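Projektbericht: Essen gehen, wo niemand zum Essen hinfährt
Seminar Tourismusgeographie, Gruppe 4

1. Ausgangslage

Grakville wirbt mit Strand. Die Werbung funktioniert im Juli und August, wenn die Promenade nach Sonnencreme riecht und man für ein Eis ansteht wie für eine Wohnung. In den übrigen zehn Monaten hat Grakville einen Strand, auf dem der Wind wohnt, und ein Stadtmarketing, das gern wüsste, womit man in dieser Zeit Gäste anlockt. Der Vorschlag im letzten Tourismuskonzept lautete: Kulinarik. Eine Begründung stand nicht dabei.

Unsere Projektfrage war deshalb schlicht. Gibt es in Grakville außerhalb der Saison genug gutes Essen, dass jemand dafür ein Wochenende bleibt? Wir waren zu dritt, hatten ein Budget von 2.940 Euro aus dem Exkursionstopf und im Oktober neun Tage Zeit. Zum Vergleich sollte Skalutden dienen, eine Zugstunde weiter nördlich, ohne Strand, dafür mit einem Fischmarkt und einem Ruf.

2. Vorgehen

Wir haben drei Dinge gemacht: gegessen, gefragt und mitgeschrieben. Für das Essen gab es einen Bewertungsbogen, den wir im Seminar entwickelt hatten und der am ersten Abend in sich zusammenfiel, weil wir unter »Regionalität« alle etwas anderes verstanden hatten. Eine von uns vergab Punkte, wenn die Zutaten aus der Gegend kamen. Der Zweite vergab Punkte, wenn das Gericht aus der Gegend kam. Ich hatte den Koch gefragt, wo er geboren ist. Ab dem zweiten Tag galt die erste Lesart, die Bögen vom ersten Abend haben wir nachträglich korrigiert.

Für die Befragung hatten wir 240 Fragebögen gedruckt, zwei Seiten, zwölf Fragen, davon eine offene. Verteilt wurden sie am Bahnhof, in zwei Pensionen und vor der Bäckerei Gashi, wo morgens die einzige verlässliche Schlange der Stadt steht. Der Rücklauf vor der Bäckerei war mit Abstand der beste. Wer auf ein Brötchen wartet, füllt alles aus.

Abgerechnet haben wir am Ende 2.842 Euro. Dass 98 Euro übrig blieben, liegt an den Öffnungszeiten, dazu gleich mehr.

3. Ergebnisse

3.1 Was offen hat

Die Liste der Touristinformation führt auch im Herbst eine stattliche Zahl von Lokalen. Ein guter Teil davon hatte während unseres Aufenthalts zu, einige mit Zettel an der Tür (»Bis Ostern!«), andere ohne Erklärung und mit hochgestellten Stühlen. Zweimal haben wir abends im Regen vor einer geschlossenen Tür gestanden und danach am Kiosk am Busbahnhof gegessen. Der Kiosk hat im Bogen bei »Verlässlichkeit« die volle Punktzahl.

3.2 Was gut war

Das Gadavetti liegt in einer Seitenstraße hinter dem Kurhaus und sieht von außen aus wie eine Fahrschule. Drinnen gibt es sieben Tische, eine Tageskarte mit vier Gerichten und einen Fischeintopf mit Fenchel, für den ich noch einmal umsteigen würde. Die Makrele kam am nächsten Abend in Apfelessig, dazu dunkles Brot von Gashi, und danach wurde an unserem Tisch eine Weile nicht über Methodik gesprochen. Im Fragebogen kam das Gadavetti trotzdem kaum vor. Die meisten Gäste kannten es nicht, und im Prospekt der Stadt steht es unter »Sonstiges«, zwischen Minigolf und Schlüsseldienst.

Auch gut: die Zimtschnecken bei Gashi vor acht Uhr. Nach acht Uhr sind sie weg.

3.3 Vergleich mit Skalutden

In Skalutden findet man das gute Essen schneller und bezahlt es auch schneller. Der Fischmarkt ist schön, laut und am Vormittag vollständig von Menschen besetzt, die Austern halten und dabei auf ihr Telefon schauen. Unsere drei Mittagessen dort waren im Schnitt teurer als die Abendessen in Grakville und wurden in den Bögen etwas schlechter bewertet. Der Unterschied ist klein. Bei drei Testessern, von denen einer keine Muscheln isst, möchten wir darauf keine Theorie bauen.
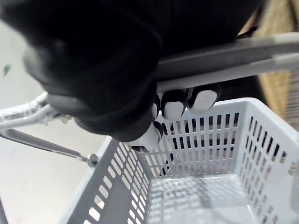
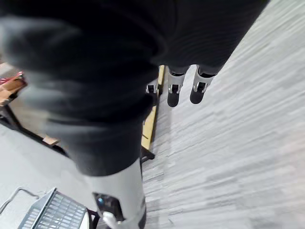
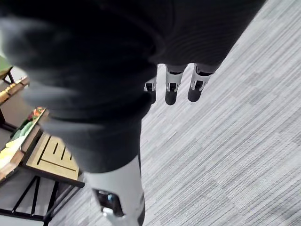

Roald Sandberg sah das im Gespräch deutlich strenger: Skalutden habe dreißig Jahre gebraucht, bis der Name nach Fisch klinge, und Grakville wolle dasselbe bis zur nächsten Haushaltsrunde. Ein Eintopf sei noch kein Reiseziel. Wenn man uns schon Geld für Essen gebe, sollten wir wenigstens aufschreiben, dass die Köche im Winter jemanden bräuchten, der mit ihnen die Ruhetage abspricht, ein Logo hätten sie schon.

Wir schreiben es hiermit auf. Es deckt sich auch mit der offenen Frage (»Was hat Ihnen gefehlt?«), auf die am häufigsten eine Variante von »etwas, das offen hat« kam. Auf Platz zwei lag »Sonne«, wofür wir nicht zuständig sind.

4. Diskussion

Der Befund ist also gemischt. Für ein Wochenende reicht es, wenn man weiß, wohin man gehen muss und wann. Für ein verlängertes Wochenende müsste man zweimal ins Gadavetti, was wir empfehlen können, der Wirt vermutlich auch. Als »kulinarische Destination«, wie es im Konzept heißt, würden wir Grakville im Oktober noch nicht bezeichnen, und der Kiosk würde sich das Wort wahrscheinlich verbitten.

Zu den Schwächen der Arbeit: Wir haben in neun Tagen vor allem Leute getroffen, die ohnehin da waren. Wer wegen der geschlossenen Lokale gar nicht erst anreist, steht auch nicht vor der Bäckerei und füllt einen Bogen aus. Die korrigierten Bewertungen vom ersten Abend haben wir in der Auswertung gekennzeichnet. Außerdem war einer von uns ab dem fünften Tag erkältet und hat alles als »mild« notiert.

5. Empfehlungen

Ein gemeinsamer Kalender der Ruhetage, ausgehängt am Bahnhof und in den Pensionen, wäre der billigste Anfang. Das Gadavetti gehört im Prospekt unter »Essen«. Und falls das Stadtmarketing eine Folgestudie im Februar wünscht, hat die Gruppe beschlossen, dass dann der nächste Jahrgang dran ist. Der Bewertungsbogen in der zweiten Fassung liegt im Seminarordner, der erste auch, aber bitte nicht benutzen.

Kommentare (4)

moewe_77
Den Kiosk gibt es seit meiner Schulzeit, die Frikadellen waren damals schon so. Schön, dass das mal wissenschaftlich erfasst wird.

Henrike
Welcher Zug fährt denn in einer Stunde nach Skalutden? Ich brauche immer anderthalb, mit Umstieg.

Gruppe 4
@Henrike: der um 7:12 Uhr, der fährt durch. Danach wird es zäh.

T. aus der Pension
Bei uns lagen die Bögen neben der Kaffeemaschine, drei Stück habe ich noch. Soll ich die schicken?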